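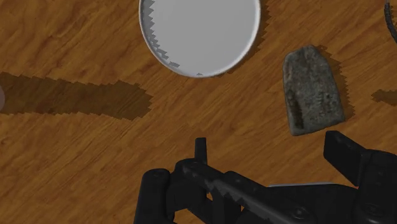 *Render, white plate on the wooden tabletop.*

**Thursday, projection room, Floresstead**

In at two. Nhàn Tô had already put the lamp on, so I lost the cold-start reading I wanted. Will get it next week.

Main job was the Adness print for the December short season. Five reels, all on cores, no leader on reel 3 and the wrong leader on reel 4 (it says 2, the edge numbers say 4). Relabelled both in pencil on the leader and on the can. Please keep to pencil, the marker somebody used last year has gone through to the next wrap.

Condition, reel by reel:

- **Reel 1.** Light base scratches at the head, clear after the titles. Two old tape splices, one lifting. Remade it.
- **Reel 2.** Good. A bit of curl towards the tail.
- **Reel 3.** Perforation damage on the sound side, a run of 14 perfs, nicked but not torn through. Repaired with perforated tape on both sides. It went through the gate by hand without catching. Not yet run at speed.
- **Reel 4.** Cue dots scratched in by an earlier house, three sets of them. Ignore the first two. The proper ones are the small round printed pair.
- **Reel 5.** Slight vinegar smell when the can was opened. Strip tested it and left the lid off for the afternoon. Keep this one away from the others until we have the result.

Running time by footage is 59 minutes. The booking sheet from Ekier says 64. I measured reel 2 again in case the counter had slipped and got the same figure. Either their sheet includes an overture we haven't been sent or this is the shorter cut. Have written to ask. Until they answer, the programme should carry our figure, as the second film has to start on time for people getting the last bus.

**Subtitles.** The print has none. Ekier sent a text file, timed to a video copy at 25 frames. Nhàn stretched it to 24 and it holds for the first reel and then drifts, a little under a second by the end of reel 2. She thinks there are frames missing at the changeover, which would fit with the splices. Plan is to cue them by hand from the desk and not trust the timings. She will mark up a paper copy with the lines that have to land on a cut. Four songs are untranslated in the file. Leave them like that, the director's notes ask for it.

**Sound.** Optical track is quiet and a touch dull. Tried the fader one and a half up from the house setting, which is fine for dialogue and too much for the brass band in reel 2. Settled on one up. Left channel hum is back. Swapped the cable at the preamp end and it went away, came back when the heating fan started. So it's the supply again. Moved the preamp to the other ring for now. Extension lead is taped along the back wall, mind your feet.

**Screen and masking.** Ratio is 1.37. Top masking sticks about a hand's width short on the right side. Eased it up with the pole, it needs the pulley taking down and greasing. Not something to do on your own, the ladder is worse than the pulley.

**Aperture plate.** The 1.37 plate in the drawer is filed for the old lens and shows a soft edge at bottom left. Đinh has a blank and will cut a new one if we give him the throw and the lens length. I gave him the lens length. Still need somebody to measure the throw properly, from the gate and not from the port glass, as last time.

Tickets are at 200 for the opening night, and the balcony is still shut, so there will be people standing at the back unless the front office stops selling. Told them at the desk. They said they would look at it.

Left to do:

- [ ] strip result for reel 5
- [ ] run reel 3 at speed, someone watching the gate
- [ ] answer from Ekier on the running time
- [ ] throw measurement to Đinh
- [ ] spare exciter lamp, the last one is in the machine
- [x] port glass cleaned, both sides

Lamp off at twenty to seven. Reels 1 to 4 are on the rack tails out, reel 5 is on the bench by the window.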